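Are tabletop flowers worth the trouble?

I have never quite believed in flowers on a working table. On a sideboard, fine. On a windowsill, fine. But a table is where the shopping lands, and a vase is one more thing to knock over while you hunt for a clear spot to put down a hot pan.

My neighbor Miloslav Sokol disagrees. He lent me a home styling book called Flustum, 226 pages of other people's tables, and told me to skip straight to the chapter on small arrangements. It has 23 rules. I counted 2 I would follow without being nagged. One says to keep the vase smaller than you think you need. The other says to leave the things you use out where they are, and let the flowers fit in around them.

The rest I doubt. There is a long stretch about "seasonal layering" that boils down to buying more stuff. The author is very fond of the Flinell range of vases, which I looked up and closed again quickly. I also tried the tall one I already had, from Fullo, and it blocked my view of whoever was sitting across from me. Back in the cupboard it went – probably for good.

What did win me over, a little, was tulips. The book says up to 8 stems for a small vase. I think that's stingy. A tight bunch holds itself up, and a skimpy one flops about like it's looking for the door.
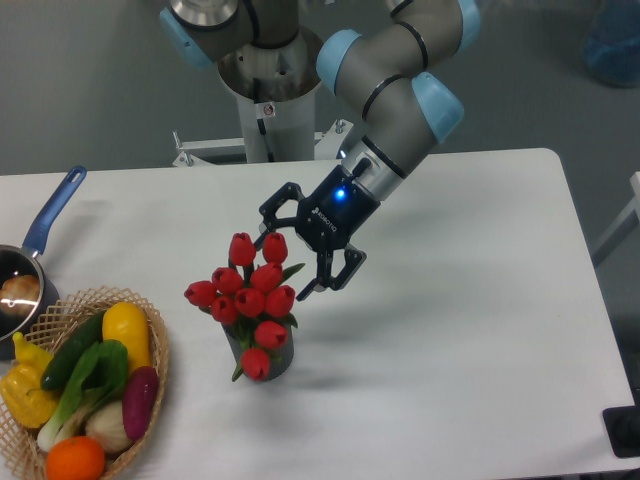
Filed under: Home, Tables & Flowers

Ten red tulips in a small dark gray vase on a white tabletop, with the saucepan and the wicker basket over at the edge. I'll admit the red does a lot of work against all that white. The vegetables and fruit in the basket are artificial, and I'm still not sold on those. They never need replacing, I suppose, but you can't make soup out of them either.

Miloslav wants the book back by October. He can have it sooner.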